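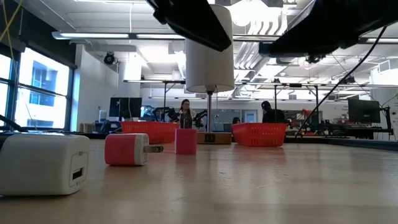
Sorting small things with a tabletop arm: tips for the workshop and the junk drawer

The Nuvcombe is a rental kit: one tabletop robot arm, one two-finger gripper, a camera on a stand and a controller box. You rent it by the month, and Petridis, the company that runs the service, sets it up with you over a call. Most people who write to us about it want to use it for the same job, which is sorting the mixed electrical odds and ends that pile up in a shop or an office. Chargers, adapters, plugs, cable ends. These tips are for that job. Many of them also help if you sort by hand.

Before you start

Clear the table down to what the arm has to pick up and the baskets it has to fill. Tools, mugs and rolls of tape should go on another surface. The camera will find them and the arm will try to pick them up.

Bolt or clamp the base. The kit comes with two clamps and you need both. With one clamp the base creeps, and after an hour every pick lands to one side.

Wipe the table with a dry cloth. If the top has a glossy finish, look at it from the camera's height. Colored baskets throw their color onto a shiny surface, and the camera can take that patch of color for an object. A matte desk mat cures it. So does moving the lamp.

Choosing baskets

Open-lattice plastic baskets from a dollar store work well. They are light, they stack, and you can see from the side when one is filling up. Their weak point is that plug prongs catch in the slots. Line the bottom with a piece of card cut to size.

Two baskets are enough to begin with. Despina Zervas, who rents a Nuvcombe for her phone repair counter, began with five and went back to two: "works" and "check it." She sorts the second basket herself at the end of the day.

If both baskets are the same color, tell the controller which is which by position. Then tape the corners of each one so it goes back to the same spot after you empty it. Painter's tape comes off cleanly.

Lighting

The kit has no light of its own. Overhead tubes are fine for most of the room but leave the gripper working in its own shadow. A table lamp with a plain white shade, set at the back of the table between the baskets, fills this in. If the lamp is too short, stand it on a low cardboard box. Put something heavy in the box first.

Large windows are harder to deal with than bad bulbs. The light changes through the day and the camera setup you saved at 8 a.m. will be wrong by lunch. Either pull a blind or run the two-minute light check again whenever the sun has moved. Bríd Mulligan at the Petridis help desk told us that most of the calls she gets in May are about this.

Laying out the chargers

Spread them out. Leave a finger's width on every side of each item, more for the big ones. The gripper needs room to get down past both sides.

Cube chargers are the easiest things to pick up. Stand them upright with the flat sides facing the gripper fingers.

Wall chargers with prongs should lie on their side, prongs pointing away from the path of the arm. If the prongs face the gripper, it may close on them. It won't hurt the arm, but thin prongs can bend.

Large power adapters are the problem items. The standard fingers open wide enough for most of them across the narrow side, so turn them that way. Very smooth ones slip. A strip of rubber shelf liner on each finger helps a lot, and the liner lasts longer if you glue it than if you use double-sided tape.

Take off every cable first. A charger with a cord attached drags the rest of the table with it. Coil the cords and do them by hand.

Never let the arm handle anything plugged in, and don't use it for swollen battery packs.

The arm's own cable

Watch where this hangs. It should drop clear of the table on the side away from the baskets, with enough slack for the arm to reach its far corner. Move the arm slowly through its whole range once before the first run and look at the cable the entire time. If it brushes the table, use the hook-and-loop ties in the accessory bag.

How fast it is

We gave it 101 mixed chargers and adapters from three offices. It put 84 in the right basket on the first pass. Most of the rest were large adapters that slipped, and a few were lying too close together. On a second pass, with shelf liner on the fingers, it got all but two.

A person is faster. Rigoberto Chávez, who did the test with us, sorted the same pile by hand in 18 minutes, and the arm needed well over an hour. The arm makes sense if the pile comes back every day and you have other work to do in the same room.

Cost and returns

The rental has a 30-day minimum. Petridis charges for bent fingers but not for worn pads. Keep the foam inserts, as the return box won't close properly without them. The Ornetti arm costs less per month but comes without a camera, so add that in when you compare.

Cleaning

Wipe the fingers with rubbing alcohol at the end of each day. Chargers out of a drawer are greasier than they look. Blow dust out of the gripper joint once a week and leave the oil can alone. The joint is sealed.

Next page: labeling cords so they stay with their chargers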